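Best basket for carrying fruit in from the car?

Print this page | E-mail to a friend | 3 shares

We go through a ridiculous amount of fruit here (three kids, all of them apple fiends) and I'm sick of paper bags splitting in the driveway. What does everybody use to get it inside and sorted into bins?

Ashwin Nadar

48 people found this helpful

Oh, I love this topic! Get a plastic basket with slots in the bottom and a folding handle. You can rinse the fruit right in it, let it drip over the sink, then carry it straight to the bins. I keep my apples in a shallow gray tray and go through them every Wednesday for soft ones. Mangoes go on top, always — they bruise if you look at them wrong.
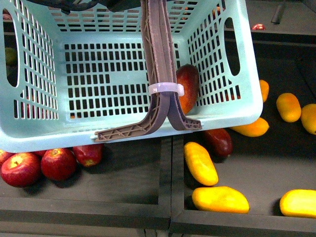 If the two halves of the handle keep flopping apart, put a zip tie around the middle. Snug is fine, you can still grab it at the top. And pick one with hand holds in the short sides too, so you can use both hands when it's heavy. Mine is a Kavura and I'm on my second, the first one went to my sister!

Lempi Aaltonen

6 people found this helpful

Paper bags work OK if you double them.

irell_mom

Comments

Skiltimeo: Zip tie!! Doing this tonight.

Caputo: Don't wash the apples before you store them though, mine went bad way faster. Just wash what you're eating.

Lempi Aaltonen: Good point, I only rinse the ones for that day. The rest go in the tray as they are.

Viewed 153 times | Print | E-mail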